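Pevoditz Driddale site – Parts Sorting Room
Robot Station Walk-Through, August
Checklist with comments

Scope: the two-arm sorting station, the operator desk beside it, and the floor on both sides of the doorway. Done at 9 a.m. with the arms powered, then again with the arms locked out. Please read the comments as well as the marks, there is a lot of good news in them this time.

Section A. Arms and grippers

A1. Arm base bolts tight, no movement by hand
OK

A2. Gripper fingers free of cracks, chips and tape residue
OK. Fingers wiped before the check. Please keep wiping them at shift change, the packing tape does leave a film.

A3. Arm cable has slack through full reach
OK, with a comment. The loop is fine at the far corner of the tray. At the near corner it comes close to the tabletop edge. Add one more cable clip.

A4. Stop button reachable from the operator chair
OK. Tried from both seated and standing positions. The old bench had its stop behind the operator, so this is a big step up.

A5. Speed limit set for shared work
OK. Set in Rora and locked with the shift lead's code.

Section B. Trays and parts

B1. Red tray for incoming, blue tray for sorted
OK. Everyone on shift could say which was which without looking at the card. Love to see it.

B2. No sharp or leaking parts in the incoming tray
OK. Anything with bare wire ends goes to the hand bench. This rule came from the sorters themselves and it works well.

B3. Mixed load is within what the gripper can handle
OK. Today's load was switches, a breaker, a capacitor and a roll of tape. Tape is still the hardest pick, and the one people like to watch. 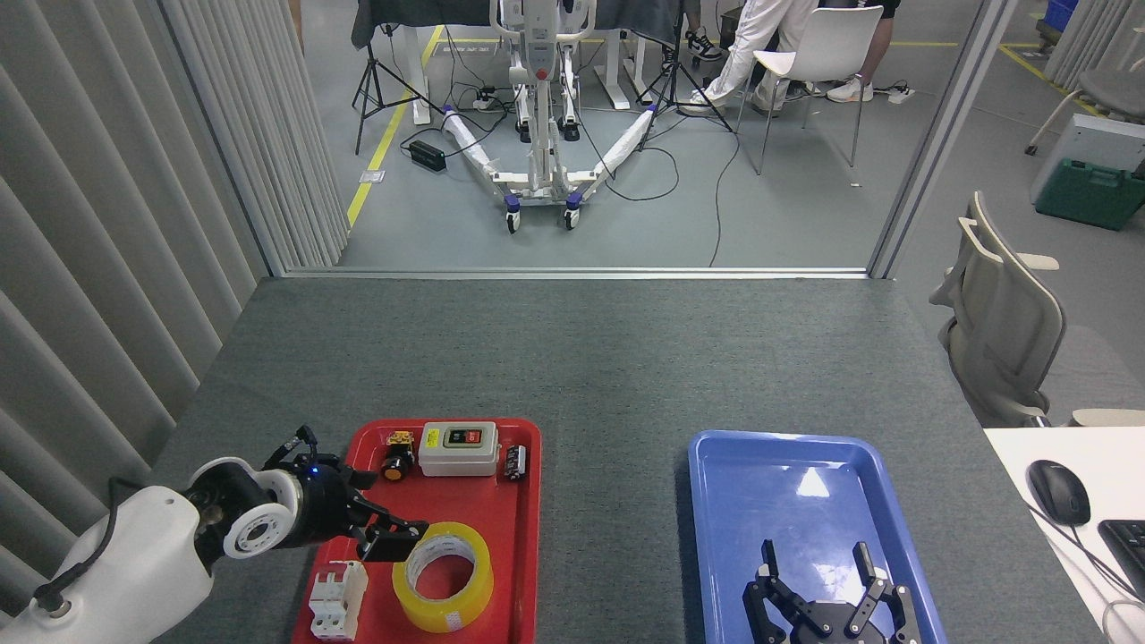

Item B3. Gripper over the tape roll, red tray.

B4. Capacitors confirmed discharged before going in the tray
NEEDS WORK. It is being done, but it is not being written down. Put a tick column on the Mondal intake sheet.

B5. Count at end of run matches intake
OK. 2,217 parts through the station since the last walk-through, 8 set aside for a second look by hand. All 8 are on the log.

Section C. Desk and operator

C1. Mouse and keyboard clear of arm reach
OK. Keep them on the white desk and off the gray tabletop.

C2. Chair adjusts and rolls freely
OK. Several people asked if a sit-stand desk is possible. Passed along with a strong yes from me.

C3. Task rotation followed
OK. Two hours at the station, then the hand bench or packing. Before the arms came in, one person could spend a whole shift bent over a tray doing the same reach again and again. Sore wrists came up at every walk-through last year and did not come up once today. I was so pleased to hear that.

C4. Operator trained on restart after a stop
NEEDS WORK. Day shift all signed off. Evening shift has two people left. They know the steps (I watched them do it, very smooth) but the sheet has to be signed before they run the station alone.

C5. Operator can call off a run without asking
OK. This was the main worry when the station was planned – that people would feel they had to keep up with the machine. I asked each person separately and got the same answer every time: they stop it whenever they want to.

Section D. Floor and doorway

D1. Doorway clear for walking
OK

D2. Power cables and adapters off the walking path
NEEDS WORK. Cables and a power adapter are on the floor in the room past the doorway. Run them along the wall or put a cover over them.

D3. Power strips off the floor
NEEDS WORK. One strip to be mounted under a desk.

D4. Floor lines visible
OK. Yellow is still bright.

D5. Blinds secured away from the arm base
OK, but check again when the windows are open. A tie-back would be cheap.

Section E. What people told me

Sorters now spend more of the day on fault finding, and most say they want more of it. Almost 200 parts that used to be scrapped as "unknown" have been tested and put back on the shelf. One person misses the quiet of the hand bench, and would like the arm's ready beep turned down. Fair request, please try it.

Open items: A3, B4, C4, D2, D3. Cable items first.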